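Wrist Camera and Gripper: Check Before Recording
Sinton Room, method trial "Hauser", September
Checked by: Gebhard Riedl

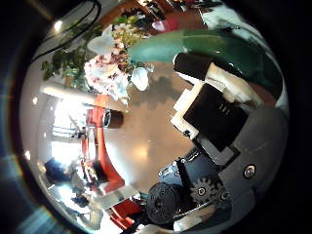 Wrist view with bouquet, leaf and gripper parts.

1. Camera view
Lens cover removed: yes
Gripper visible on the right half: yes
Comment: The black border in the corners is normal for this lens. Please do not crop it, the method needs the full circle.

2. Light
Window light: strong
Comment: The floor is glossy and reflects. In the Miner comparison we keep the exposure fixed, so it must be set again when the daylight changes.

3. Gripper housing
Screws checked by hand: yes, 2 tightened
Gear guard fitted: NO
Comment: The toothed gear is open at the lower right. Keep fingers and sleeves away while the power is on. Guard is ordered from Surkavbridge.

4. Objects
Large leaf close to the gripper: yes
Comment: I ask the operator to begin slowly. A leaf can be pulled into the gear, and it could also hide the flowers from the camera, which would spoil the grasp estimate.

5. Persons
Stop button tested: yes
Comment: One person in dark blue at the left side. Everybody must stand back before the arm moves.

6. Data
Free space for 2,000 grasps: yes
Comment: Last time three files had no time stamp. Clock was corrected.

Result: released for slow speed only. Full speed after point 3 is closed.
G. Riedl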